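Sorting Small Parts on the Bench: Trays, Light and a Few Habits

Updated June 22, 2025

Small loose pieces pile up in any shop. Offcuts, spacers, blocks, caps, knobs, game pieces waiting for a repair, the short ends of dowel you meant to use. They end up in a coffee can, and the coffee can ends up behind the paint. The tips on this page are for getting that kind of mess sorted on a regular workbench without buying a wall of drawers.

Clear the bench first

Take everything off. Sweep the top with a dry bench brush and then wipe it with a barely damp rag. Sawdust gets into trays and stays there, and a tray with grit in the bottom will scratch anything painted.

If your bench top is butcher block, check the seams between the planks while it's bare. Small flat parts catch in an open seam. Fill it with wax or wood filler and scrape it flush after it sets. On an oiled top, give fresh oil a full night before you put painted pieces on it.

Set the trays along the back

Put the trays in one row against the back edge and leave the front for working. Side trays look handy, but your elbow will find them. If the bench has a lip or rail, push the trays up close to it so they don't creep.

Shallow trays are easier than deep ones. With a deep bin you stop seeing what is at the bottom, and two weeks later you are digging. A tray about as deep as your thumb is long will do for most blocks and pegs.

Translucent trays in different colors work well. You can find the right one without reading anything, and you can see from the side whether there is something in it. We have used the Modberg ones for two winters and they are fine. The rims get brittle in an unheated garage, so bring them inside in February if your shop freezes.

Start with three trays

People set out ten containers and then spend the afternoon deciding which one a piece belongs in. Use three for the first pass. Keep, fix, and give away is one way. By shape is another: cubes, cylinders, everything else. By color is the fastest if the pieces are painted, and it's a good job to hand to a child.

Pick one rule and stay with it until the bench is empty. If you change from shape to color halfway through, start over. Mixed trays are worse than no trays.

Two kinds of piece will slow you down:

Two-color pieces. Decide before you start whether you go by the main body or by the cap. Body is easier to remember.

In-between shades. Pale lavender, pink and purple look alike under a yellow bulb. Put the doubtful ones to one side and look at them together at the end, next to each other, in daylight if you can.

Spread the pieces out

Tip the can out slowly, close to the wood. Then spread everything with the flat of your hand until nothing is on top of anything else. Leave finger room between pieces.

Stand cylinders on end. A cylinder on its side will roll as soon as somebody leans on the bench, and the floor under a bench is where parts go for good. If yours has to lie down, block it with a cube or set it against a strip of painter's tape stuck to the wood.

Work from the front edge toward the trays. Whatever is closest to the front is what gets knocked off, so clear that first. Then take the middle. Leave the ones right beside the trays for last, as they take no effort.

Light

Overhead shop lights leave a shadow exactly where your hands are. A small lamp at a back corner fixes most of it. Put it on the opposite side from the hand you use most, so a right-handed person wants it on the left. Angle it across the bench top, low enough that each piece throws a short shadow. Small dark parts show up much better that way.

A clip-on lamp is enough. The clip on our first one, a Zatano, let go after a year and we replaced only the clip. For color sorting, use a daylight bulb. If the base is light, weigh it down or stand it on something with a wider foot.
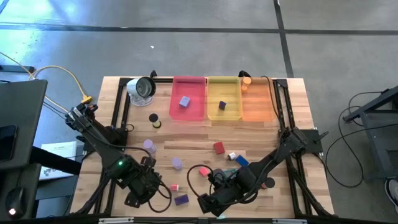

Tray order here: pink-red, yellow, orange, with the small lamp in the back-left corner. Most of the pieces are still out on the wood.

Labels

Wait until the sorting is finished. Labels made at the start are usually wrong by the end. Masking tape and a marker on the front rim are good enough, and the tape peels off clean if you change it every few months. Don't stick labels on the bottom of a see-through tray, since you'll never be able to read them with anything in it.

If you are putting the trays away on a shelf, label the end that faces out.

Counting

You don't need to count most things. The exception is a set that has to be complete, such as a puzzle or a block set you plan to pass on. Count those out in rows of 10 on the bench and write the total on the lid. Our building blocks came to 191, which was 2 more than the number on the box, so there was clearly a stray from another set in there. Past a few hundred, weigh them on a kitchen scale. A neighbor's jar of wooden beads was marked 2000 and the scale said closer to half that.

Floor

On a concrete floor, lay an old blanket or a rubber mat in front of the bench before you tip anything out. Dropped wood dents on concrete and dropped plastic chips. The mat also stops things from bouncing under the cabinets. Choose a plain color with no pattern, or you won't see what fell.

Cleaning the pieces

Sort first, wash after. Plastic can go in a bowl of warm water with a drop of dish soap, one tray at a time so they don't get mixed again. Painted wood gets a wipe only. Dry everything on a towel before it goes into anything with a lid.

Sticky spots from old price tags come off with cooking oil on a cotton pad. Wipe again with soapy water afterward. Tromeo label remover works on plastic too but it dulled the paint on two of our wooden pieces, so test it somewhere that doesn't show.

Putting away

Stack trays only if they have a rim that locks. Otherwise slide them into a shallow drawer side by side. Keep one tray empty and leave it on the bench. Loose pieces that turn up during the week go in there, and you sort that one when it's full.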